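Derora boat log: README

Hello, and thanks for downloading this. I kept these files for my own use for a couple of seasons before it crossed my mind that anyone else might want them, so please forgive the odd bits (there are plenty).

What you get

A folder of plain CSV files, one per passage, logged on board Derora, my old ketch. There are 459 passages, most of them short hops between Novgate and Trulunska, and the longest file has 2321 rows. Each row is one reading: time, position, speed through the water, speed over the ground, heading, depth, wind speed, wind angle and battery voltage. The whole lot zips down small enough to email.

How it's logged

The instruments talk to a little computer under the chart table, which writes a line every 18 seconds. Why 18? I typed it in as a guess on the first evening and never changed it, and now I'd rather keep everything the same! The computer and the chart plotter run off separate fuses, so a gap in one doesn't mean a gap in the other.
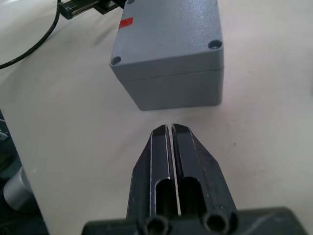
Times are all UTC. Depth is in metres below the keel, and I've already taken off the offset, so please don't do it again. Wind is apparent, never true. If you want true wind you'll have to work it out yourself from the boat speed column, and do use the water speed one (I used the other for a whole winter and got some very exciting gales).

Things that are wrong with it

The paddlewheel gets weedy in summer, so water speed reads low from July until I dive under and scrub it. Battery voltage is missing from the first 782 rows of passage 6. The compass was swung in October and headings before that are out by a few degrees, more on westerly courses. I haven't corrected them. There's a column called "fix_old" in the early files that I can't remember adding. Ignore it, or tell me what it is. 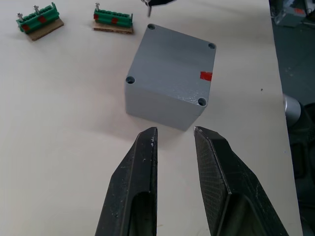
Grey enclosure box, with red tape on the right edge of the lid.

Using the files

Any spreadsheet will open them. The two small scripts in the tools folder draw a track and join passages together, and they need Python 3 and nothing else. Run join.py from the top folder or it sulks about paths.

The tide tables I used came from Çetinkaya, a small almanac I pay for, so they aren't included. Everything else is yours to copy, chop up and share. A mention of Derora would be lovely but I shan't chase you for it.

Still to do: tidy the passage names, and redo the harbour list with the new pontoons at Novgate.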